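**FOR RELEASE: April 2021**

# Tranbridge opens its simulated bathroom to everyone else's robot code

Tranbridge today put Ledotow on general sale. It is a simulation kit for two-armed mobile robots, and it is set largely in bathrooms. The company would like to say it chose bathrooms after a long study of the market. It chose them when the kitchen was already taken by every other simulator on offer.

Ledotow gives a development team a virtual robot with a wheeled base, two arms and a parallel gripper on each, plus a library of 300 rooms to drive it through. Rooms come with tile, glass, trim, cabinets and a generous supply of dark walls, on the theory that real houses have those too. A team loads its own control code, picks a room and finds out how it gets on before anything expensive meets a shower door.

The kit was in closed trial from February with two outside groups, Tehrani and Illow. Between them they filed 1773 comments. Tranbridge has read all of them, including the ones about the font.

## What the robot sees

Most simulators show their rooms from a flattering spot near the ceiling. Ledotow's default view looks out over the robot's own body, arms in front, at whatever tilt the user sets. Trial users disliked this for a week and then asked for it to be made the default on export as well.
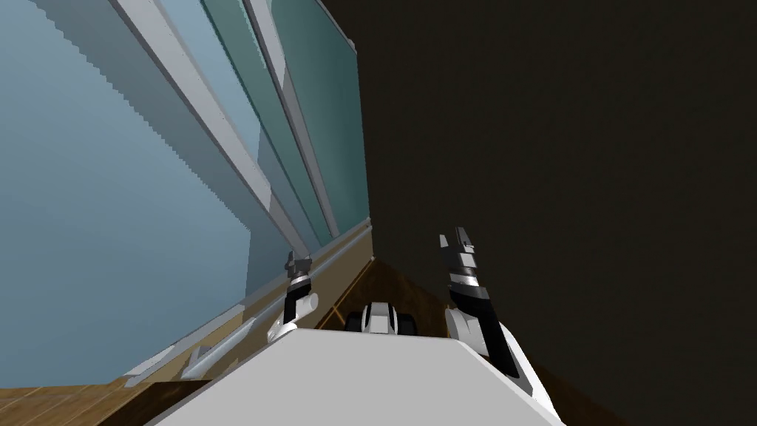
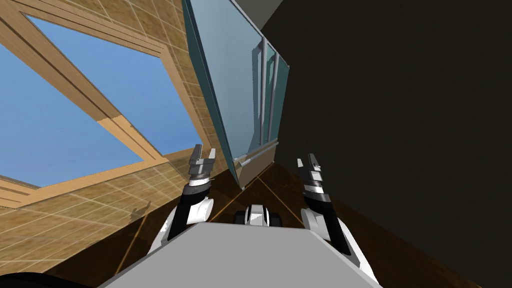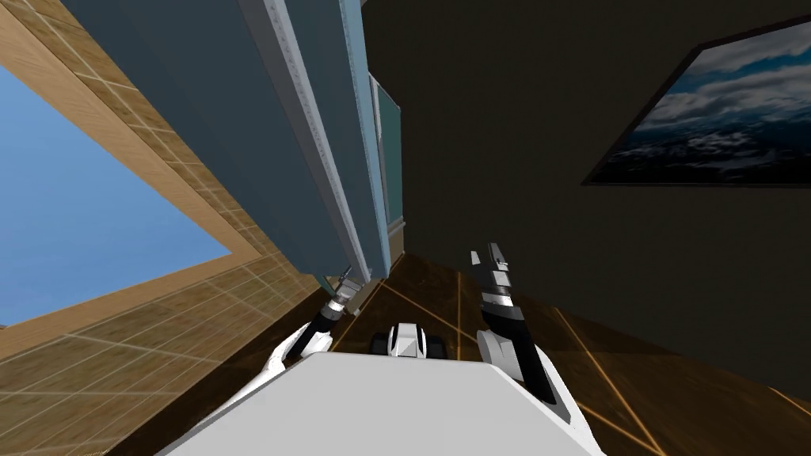
*Ledotow views with the tilt turned well up, both grippers raised.*

## What's in the box

There is no box. A license covers:

- the simulator itself, for one workstation
- the full room library, with new rooms added every quarter
- 4 arm presets, which can be edited or ignored
- an export tool for camera views and joint positions
- a manual, with an index, written by someone who has used an index

Surfaces can be swapped from a menu. A tiled wall can become a painted one in two clicks, and a window can be given a different sky, though the stock one is blue and most people leave it alone. Floors have a gloss setting. Tranbridge recommends trying the high end of it early — a shiny floor is a fine way to learn what a vision system believes about the world.

## What it doesn't do

Ledotow doesn't simulate running water. It doesn't do steam, soap or towels, and the company is aware of what that means for a product built on bathrooms. Water is on the list for a later version. Towels are also on the list, lower down, next to a note that says "cloth is hard."

## Price and availability

Ledotow is available now from Tranbridge at $300 per workstation per year. Trial users keep their current rooms and settings, and their saved work opens in the new version without conversion. Schools may ask for a classroom license, which comes with the same manual.

Review copies are available to the press on request. Please say which operating system you use, as the answer "the normal one" has caused delays.

**Press contact:** Tranbridge press desk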